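Support > Jumport Behavior Logger > Setup Guide > Section 4

Print this page | E-mail this page

4. Setting Up an Observation Session

Read this section after you have charged the logger and installed the Wandulgate desktop program (Section 3). It covers building a behavior list, entering your animals, choosing a sampling method and running a first test session. The steps are the same for zoo groups, sanctuary groups and wild troops, except where a note says otherwise.

4.1 Before you start

You will need:

- the Jumport handheld logger, charged to at least half
- the Negri cable supplied in the box
- a computer running Wandulgate
- a written list of the behaviors you plan to score
- an identification sheet for the animals in the group

Note: The logger stores up to 3000 events. When memory reaches 1000 free events a yellow bar shows at the top of the display. Recording continues, but you should transfer your data at the next break.

4.2 Building the behavior list

1. Open Wandulgate and select File > New Project. Type a project name of no more than 21 characters. Longer names are cut short on the logger display.

2. Select Behaviors > Add. Enter a short code and a full definition for each behavior. For example, CHS for chase, GRP for grapple, GRM for groom.

3. Mark each behavior as a State or an Event. A state has a start and an end, such as resting or grooming. An event is scored once at the moment it happens, such as a slap or a vocal call.

4. For social behaviors, check the Directed box. The logger will then ask for an actor and a receiver every time you press that key.

5. Assign each code to a key. Put the behaviors you expect to score most often on the bottom row, within reach of your thumb.

Caution: Do not change a behavior from State to Event after you have collected data. Wandulgate will discard the end times already stored in that project.

Write definitions that a second observer could follow without help. "Chase: one animal runs after another for three or more strides" can be scored the same way by two people. "Playful running" can't. If you want to separate play from aggression, score the signals on their own keys (open-mouth face, bared teeth, screaming) and sort the bouts later.

4.3 Entering the animals

1. Select Subjects > Add and enter a two-letter code for each animal.

2. Enter sex and age class. Leave age class blank if you are not sure. A blank can be filled in later without affecting your data.

3. Add two codes for animals you can't identify. The default pair is UA (unknown adult) and UJ (unknown juvenile).

4. Connect the logger with the Negri cable and select Send to Device. Wait for two short beeps before you unplug.

Note: If the logger shows code 1566, the project on the computer and the project on the device have different subject lists. Select Send to Device again and choose Replace. Transfer any stored sessions first. Replace erases them.

The demonstration project on the Wandulgate disc is named Claltumville. It holds a small group of juvenile and adult apes with a finished behavior list, and it can be copied and edited if you don't want to start from an empty file. 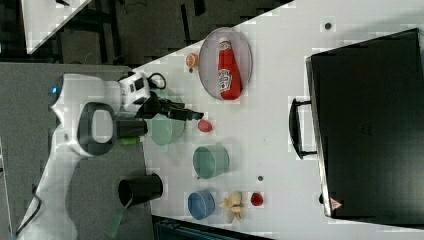

4.4 Choosing a sampling method

Select Sampling on the logger and pick one of the following.

Focal: You follow one animal for a set period and score everything it does. Use this for studies of who starts a bout of play and who breaks it off.

Scan: The logger beeps at a fixed interval. At each beep, enter what every visible animal is doing. Directed behaviors are scored for the actor only.

All occurrences: You score every case of one or two chosen behaviors in the whole group. It works best with behaviors that are easy to spot. In dense vegetation you will miss cases, and the totals should not be compared with totals from open ground.

Note: In Focal mode, press OUT when the animal goes out of sight and OUT again when it returns. Time out of sight is left out of the rates that Wandulgate calculates.

4.5 Running a test session

1. Stand where you plan to stand during the study. Allow the animals to settle before you begin.

2. Press START. Check that the clock at the top right is running.

3. Score for ten minutes.

4. If you press a wrong key, press BACK once. This flags the entry and does not delete it. Flagged entries appear in red in Wandulgate.

5. Press and hold STOP until the display reads SAVED.

6. Transfer the session and open it in the Timeline view. Look for states with no end time and for directed behaviors with no receiver.

Caution: Switch the key beep off (Settings > Sound > Keys) before working close to animals. In Scan mode, use the earphone for the interval beep.

Repeat the test with a second observer scoring the same animal on a second logger. Select Tools > Compare Sessions to see agreement for each code. Rewrite the definition of any code that scores poorly and test again before the study starts. Delete all test sessions from the project when you are done.

Print this page | E-mail this page

Related items

Section 3: Charging the Logger and Installing Wandulgate
Section 5: Transferring and Backing Up Sessions
Section 6: Timeline View and Rate Tables
Display Codes and What They Mean
Replacing the Negri Cable
Using the Logger in Rain and Cold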